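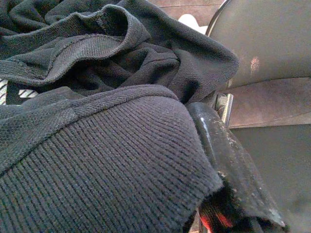 Garment handling: new working rules from July

The revised rules for garment work come into force on 2023-07-05 and apply to everyone who runs, supervises or reviews sessions with the arms, at Jirbridge and in the home rooms. They replace the one-page sheet that has been taped up at Jirbridge. Felicja Pawlak wrote the draft, and Alois Auer and Ecaterina Gavrilă went through it with the operators before it was signed off.

The main reason for the rewrite is the session review we finished in the spring. Urs Hämmerli read through the logs of 2,126 garment sessions and sorted the stops by cause. Most had nothing to do with the arms themselves. They came from snagged straps, hangers caught in sleeves, and operators who were not sure whether they were allowed to reach in.

Reaching in. You may not put a hand between the grippers while either arm is live. Press stop, wait for both status lights to go amber, say "hands in" out loud, and then free the cloth. The second person answers before you move. If you are working without a second person, the session ends there and is logged as incomplete. An incomplete session does not count against anyone.

Grip on knits. Ribbed cuffs and waistbands take a side grip better than a pinch from above, and they stretch. Keep to force level 4 or lower on any knit. Woven cotton and jackets may go to level 5. If the cloth starts to pull out of shape, open the gripper first and back off second. The old sheet had this the other way around, and we have had torn hems from it.

Finger wear. Scuffs and pale scratches on the finger faces are normal and need no report. Report a raised edge, a crack, or anything that catches a fingernail. Run a nail down each finger before the first session of the day and initial the card.

Hangers and straps. 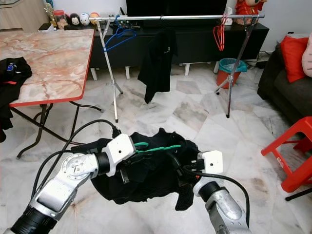

A hanger that gets wrapped up in a garment is the stop we see most often. Do not try to shake it loose with the arms. Lower the garment until it is resting on something, stop, and take the hanger out by hand under the reaching-in rule. Loose straps, drawstrings and belts should be tied or tucked before the start if the task allows it. If the task sheet says to leave them hanging, leave them, and go at half speed.

Cables get their own line now. Check that no cable lies under the garment or across the path of either arm, and check again after every restart - they shift more than people expect.

Home rooms. Furniture stays where the household has it. You may move small things on the floor if they are within reach of the arms, and you put them back afterward. Ask before you use anyone's clothes.

Ardalan Kordestani will run a short walk-through at Jirbridge for each shift during July. Operators on the Lục project have already had theirs. Questions about the force levels go to Urs, everything else to Felicja. Please take down the old sheet if you still have a copy up.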